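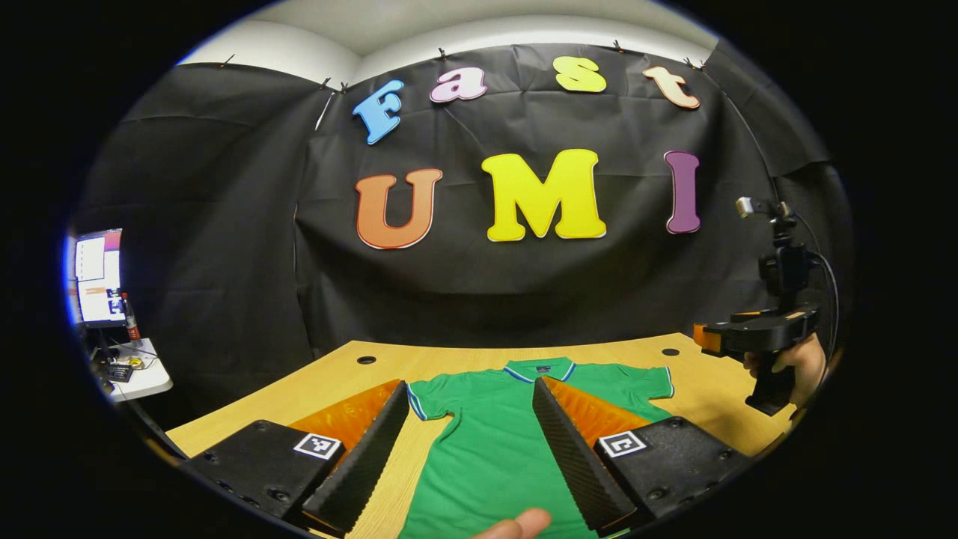 Green polo shirt on a light wooden table

Jakanar County Talk > Courts & Crime
Jail walkaway hearing, who went?

brandard_rd
Posted September 30, 2023
I sat in for the work release kid's hearing. He walked off the road crew in March and got picked up at his cousin's place 2 days later. His lawyer, Ľubica Ševčík, asked for time served plus restitution. The county wants $1,576 for the search, mostly overtime. Judge took it under advisement and we all went home.

mamaw_kimon
$1,576 sounds cheap to me. They had cars up and down Kimon Road half the night and I couldn't get out of my own driveway.

tjw80
Escape is escape. Why is time served even on the table? My nephew did his full sentence on a crew and never once wandered off.

brandard_rd
Because he had less than a month left, tj. She said his grandmother was in the hospital and he'd asked twice for a pass. I'm not saying it's right — I'm telling you what was said.

tjw80
Plenty of people have sick grandmothers. File the paperwork and wait.

Wikström Hill
He did file it, that was her whole point. The jail says they never got the second form. I'd like to see the log book before I pick a side.

mamaw_kimon
Same. And who was watching the crew? One guard for all those boys on a road that curvy, come on. I'd fine the county before I'd fine him.

tjw80
So it's the guard's fault now. Okay.

Wikström Hill
Didn't say that. Two people can mess up on the same day.

brandard_rd
Ruling is supposed to come by mail, so I'll check with the clerk and post it. Does anybody know if parking behind the courthouse is still free? I got a ticket out front.

mamaw_kimon
Free after 4, unless they changed the sign again.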